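Treltwood's Himora hall to hold community table day in November – napkins, bags and leftovers all in hand

FOR IMMEDIATE RELEASE

Himora, the supper and lunch project based in Treltwood, opens its doors again this November for a full day of shared eating, table laying and clearing up. Doors 9am. Free to come in, pay what you can for the food.

The day is backed by Bachmann, the bakery on Ukberg Road, which is giving the bread and rolls for the midday sitting. There are 144 places in all, split over 3 sittings. Last year's went quickly. Please book.

What's new this time is the morning. Before any food goes out there will be an open session on the part of a big meal that gets the least attention – laying the tables beforehand and dealing with all the bits afterwards. Cloths, napkins, wrappers, opened packets, the half bag of something that ends up at the back of a cupboard until spring. Himora has been running meals for nine years and says it gets asked about this more than it gets asked for recipes.

"People are quite happy to cook for twenty," said a Himora spokesperson. "Then they look at the table at the end of it and want to go home. We wanted to do a morning on that. It's not glamorous. We had a lot of names down within the first week so somebody must want it."

Morning session – what's covered

Starts 9.30am, lasts until the first sitting is called. Drop in at any point, no need to stay for the whole thing. Tables will be set out in groups, each with its own cloth and its own pile of stuff to sort through.

Folding paper napkins. Plain flat fold first, then the pocket fold that holds a fork, then one more for anybody who has the patience. Bring your own if you have a pattern you like, otherwise they're supplied. Cloth napkins welcome too but please iron them first, there's one iron in the building and it's slow.

Cloths and covers. How to get a cloth straight on a table that isn't. Himora uses checked cloths for most of its meals and puts clear sheeting over some of them, which means a spill can be wiped and the cloth used again at the next sitting. Bring a tape measure if you want advice on your own table, and write the size down before you come. Round tables are a different matter and there'll be a sheet to take away on those.

Bags and packets. The long one. What to keep, what to close up and put back, what goes out. Carrier bags flattened and folded into thirds, food bags checked for holes, anything sticky straight in the bin. The rule at Himora is that an opened packet gets a label with the month on it or it doesn't go back in the cupboard. Labels and pens supplied.

Leftovers to take home. Bring a tub with a lid that fits. Last time there were over 17 lids left at the end and not one of them belonged to anything.

There's no teaching from the front in any of this. You sit down at a table, you have a go, you chat, somebody who has done it before shows you a quicker way or you show them. Tea from the hatch all morning.
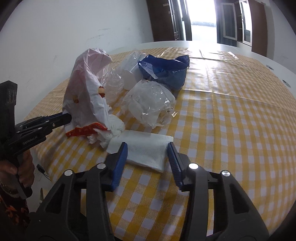

Tables will be reset between sittings and anyone who came for the morning is welcome to stay on and help with that, it takes less time than you'd think with enough hands. Yellow check cloths on the long tables, plain on the small ones by the hatch. Coats on the rail please and not on chair backs, it gets tight in there.

Food

First sitting 12 noon. Soup, bread from Bachmann, cheese, pickles, apple cake. Second sitting 1.30pm, same menu. Third sitting 5pm, hot pie and greens with a meat-free pie as well. Tell us about allergies when you book and again when you arrive. The kitchen handles nuts and can't promise otherwise.

Bachmann will also have a small stall by the door with loaves to buy, cash or card. Once it's gone it's gone.

"We've sent bread over to Himora for a good while now," said a spokesperson for Bachmann. "It's a nice room to send it to. People eat it, for a start. We're looking forward to the morning bit and a couple of our staff have booked on to it in their own time."

Getting there

Himora is in the old hall at the bottom of Ukberg Road, Treltwood. Parking behind the hall is very limited and is kept for people who need to be near the door. Everyone else please use the street or walk down from the bus stop at the top, five minutes. The ramp is on the left hand side of the building. Front steps are uneven and will be coned off.

Children welcome at all sittings. They're welcome in the morning too but an adult needs to stay with them. High chairs available, ask when booking. Dogs no, sorry, except assistance dogs.

Booking

Places for the sittings can be booked at the hatch during normal Himora lunch hours or through the form on the Himora web page. One booking per household, up to six people. If you book and then can't come please let us know so the place can go to somebody else – there is always a waiting list and its a shame to see seats empty.

The morning session doesn't need booking but it does help to know numbers for the napkins.

What to bring

A tub with a lid. A tea towel if you're staying to help dry up. Any clean carrier bags you don't want, they'll be used for sending food home. Please don't bring cooked food for the tables, we can't put it out.

Donations of unopened tins and dry goods can be left in the crates inside the door all day. Tinned fruit, rice and long life milk are most wanted at the moment. We have planty of pasta, thank you.

Notes for editors

Himora serves lunches in Treltwood all year round apart from a short break in August. It also lends out table cloths, trestles and serving dishes to local groups for a small deposit, details at the hatch.

Bachmann is a family bakery on Ukberg Road, supplying shops and kitchens in and near Treltwood.

Press are welcome at the morning session and the first sitting. Please say in advance if you're bringing a photographer and check in at the hatch on arrival, some guests prefer not to be in pictures and we'll seat them accordingly. Interviews best between the first and second sittings when it's quieter.

For further information contact the Himora office through the web page, marking your message PRESS.

ENDS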